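**Catríona Quinlan** is a painter and printmaker from the harbor town of Dutemville, best known for her large woodcuts of fishing sheds and for a set of small still lifes she made late in her career. She was the youngest of 6 children, and her father mended nets for a living.

## Early life

Quinlan learned to carve from a neighbor, Kári Hedegaard, who cut shop signs and let her practice on his scrap wood after school. She was slow at it, by her own cheerful account, and she spoiled a good many boards before she pulled a print she liked. At nineteen she moved inland to study drawing under Nneka Onyeka - a strict teacher, but a kind one, and the two women wrote to each other for years afterward.

## Career

Her first real success was *Govatness*, a series of 5 woodcuts showing the same row of sheds in different weather. The Tijani gallery bought the whole series and hung it in its front room, where it stayed for two winters. Quinlan went on to make 90 prints in all, and nearly every one of them was printed by hand with the back of a spoon, because she never quite trusted a press.

In later life her wrists began to trouble her, so she put down her carving tools and took up gouache. The still lifes from this time are plain and bright, with household things set out on bare tables and plenty of empty space between them.

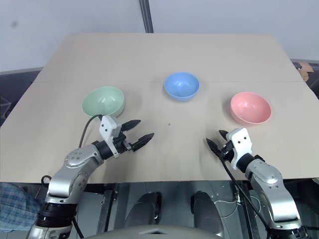 Bowls in plain colors. 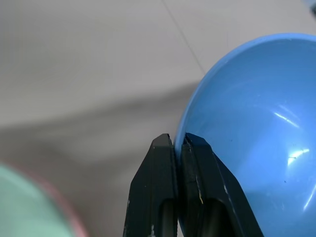

## Legacy

Amarachi Odukoya, a former pupil, wrote the first full study of the prints, and it remains the best place to begin. Quinlan's blocks are kept in Dutemville, where 2 of them are still inked each January for visitors.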